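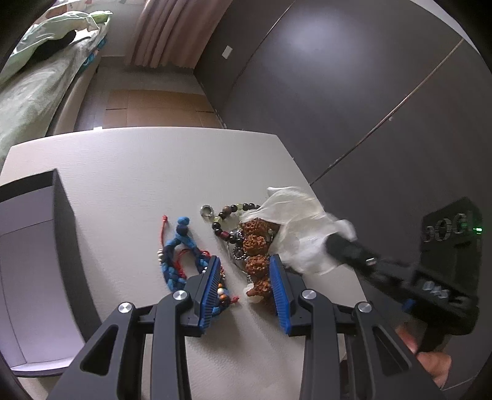
Rapport d'avancement – tri et remise en état des petits accessoires

À : Precious Mkhize, suivi des subventions, Claltora
Objet : projet Magagula, deuxième tranche
Date : 02/06/2021

1. Où on en est

Rapport rédigé vite, entre deux journées de tri, pardon pour le style. L'essentiel d'abord : le tri des bijoux fantaisie est bien avancé, le textile n'a presque pas bougé, le budget tient. Il reste 31 lots à ouvrir sur l'ensemble du fonds Drokurby. Les sachets déjà ouverts sont numérotés et rangés par famille.

Pour rappel (la convention est un peu vague là-dessus) : le fonds, ce sont des accessoires donnés en vrac. Bracelets, colliers, chaînes, foulards, bagues dépareillées. Le but est de trier, démêler, nettoyer ce qui peut l'être, et remettre en circulation via les ateliers de quartier et le dépôt de Brimeck. Ce qui n'est plus portable part en perles et en apprêts pour les ateliers enfants.

Total inscrit au registre à ce jour : 1,813 pièces (format du tableur, je n'ai pas réussi à changer la virgule). Une perle isolée n'est pas comptée comme une pièce. Un bracelet cassé, oui.

2. Le poste de travail

Toujours dans la chambre du fond, sur la table blanche. Le lit juste derrière, drap vert pâle, avec la couverture ou le coussin roulé dessus. Pas idéal. On avait demandé une vraie pièce, réponse attendue en décembre au plus tôt. En attendant ça fonctionne – la table est claire, on voit bien les petites choses, et le fil rouge ressort tout de suite sur le blanc. C'est bête mais ça compte, avant on travaillait sur du bois foncé et les perles brunes disparaissaient.

Ce qui manque : une lampe orientable, des boites à compartiments (celles reçues ferment mal), un plateau à rebord pour éviter que les perles roulent par terre.

3. Les lots difficiles

Le plus long de loin, c'est l'emmêlé. Le lot en cours sur la table en est un bon exemple : bracelets, chaîne et graines tout ensemble, plus un tissu blanc froissé à côté. Détail pour le dossier, car ce lot prend à lui seul une bonne partie de ce qui coince ailleurs.

Bracelet tressé bleu. Gros cordon noué, une boucle en haut, des petites perles blanches et orange enfilées dessus. Des bouts de fil rouge fin dedans. On garde le tressage tel quel, pas question de défaire les noeuds. Question ouverte sur le fil rouge : décor d'origine ou reste d'un autre objet ? Tant qu'on ne sait pas on ne coupe pas.

Bracelet de perles mélangées. Brun foncé, noir, vert pâle translucide. Un anneau métallique argenté au bout à gauche, pas encore décidé s'il va avec. À vérifier : la tenue de l'enfilage. Matière des perles non identifiée, on écrit « perles mélangées » au registre et on s'arrête là. L'ancienne fiche disait « jade », je l'ai barré, personne ici n'est qualifié pour le dire.

Rang de grosses graines. Type rudraksha, orangé brun, très creusées. Le relief retient la poussière, donc brosse sèche et souple, jamais de trempage. Une petite perle pâle au bout. Fiche à part demandée par l'atelier de Brimeck, qui voudrait en faire une séance sur les graines et les matières végétales. Accord de principe de notre côté, à confirmer du vôtre.

Chaîne à billes argentée et autres éléments métalliques. Coincés sous les graines. C'est la partie pénible. On ne tire pas. On dégage par le dessus, une épaisseur à la fois, et la chaîne en dernier. Si une maille ou un fermoir accroche le fil des graines on laisse et on reprend le lendemain, à tête reposée.

Tissu blanc. Fin, translucide, un peu comme du papier de soie. Fiche textile non faite, voir point 5.

4. Méthode – ce qui a changé depuis le dernier rapport

– On sépare maintenant les cordons des perles dès l'ouverture du sachet. Avant on faisait tout en une fois, et on reprenait tout ensuite.
– Un sachet = un numéro, même pour un seul anneau. Plus de « divers ». La boîte « divers » du premier trimestre nous a couté cher en temps.
– Séance limitée à 30 minutes sur les noeuds fins, puis on passe à autre chose (étiquettes, registre, sachets). Fatigue des yeux, et c'est là qu'on casse.
– Métal à part des graines pour le stockage. Toujours.
– Nettoyage à sec par défaut. Eau tiède seulement pour le verre et le plastique bien identifiés.

Essayé puis abandonné : le talc sur les chaînes. Ça glisse mieux mais il y en a partout ensuite, surtout dans les cordons tressés. Essayé et gardé : deux épingles à tête ronde pour ouvrir un noeud de chaîne, à plat, sans soulever.

5. Retards

Textile. Rien d'avancé sur les foulards, à part la mise en sac. On n'a pas de quoi repasser ni suspendre correctement, et les tissus fins se marquent vite en tas. Proposition : reporter tout le textile sur la troisième tranche, et basculer le temps prévu sur les lots emmêlés. Pas d'impact sur le montant total. Il me faut un accord écrit pour ça.

Registre. Les fiches papier sont à jour, la saisie non. Retard de saisie sur les colliers surtout. Le tableur partagé a perdu des lignes en cours de route (mauvaise fusion, c'est de ma faute), récupérées depuis la copie papier. Sauvegarde séparée maintenant à chaque fin de séance.

Livraison Brimeck. Premier carton parti, bien reçu, sauf que les étiquettes s'étaient décollées de plusieurs sachets. On passe au feutre directement sur le sachet. Moins joli.

6. Budget en bref

Consommables : dans les clous. Sachets et étiquettes sous l'estimation, fil et apprêts un peu au-dessus.
Déplacements : presque rien dépensé ce trimestre.
Matériel : ligne non entamée. C'est sur celle-là que je voudrais prendre la lampe et le plateau, si vous êtes d'accord. Devis joint dans l'envoi séparé.
Heures : conformes au prévisionnel, réparties autrement (voir textile).

7. Ce qu'on attend de vous

a) Accord pour le report du textile.
b) Accord pour la lampe et le plateau sur la ligne matériel.
c) Un avis sur les objets à caractère peut-être religieux. Le rang de graines pose la question : on le remet en circulation comme un collier ordinaire, ou on le propose d'abord à quelqu'un qui en aurait l'usage ? Les deux avis existent dans l'équipe. Je penche pour la seconde solution, mais il faut une règle écrite qui vaille pour les autres lots aussi. D'ici là ces pièces-là restent en attente, hors carton Brimeck.
d) Confirmer le modèle de fiche. J'ai encore deux versions, la longue et la courte. La courte suffit largement pour du fantaisie.

8. Suite

Dans l'ordre : finir le lot en cours, décider pour l'anneau, ranger les métaux. Puis 5 lots d'un coup, les plus simples, pour reprendre du rythme et remplir le deuxième carton. Ensuite les colliers longs. Saisie du registre en parallèle, un bout chaque jour, même petit.

Pour les ateliers enfants, le bocal de perles isolées est bien plein, il peut partir dès que Brimeck donne une date. Les plus petites ont été mises de côté, prévoir un public plus agé pour celles-là.

Je n'ai pas mis de tableau cette fois, les chiffres par famille suivront avec la saisie. Si Claltora en a besoin avant pour le comité, me le dire, je les sortirai à la main depuis les fiches papier.

Projet Magagula – suivi et correspondance : adresse habituelle du projet | © Magagula 2021 | Retour en haut de page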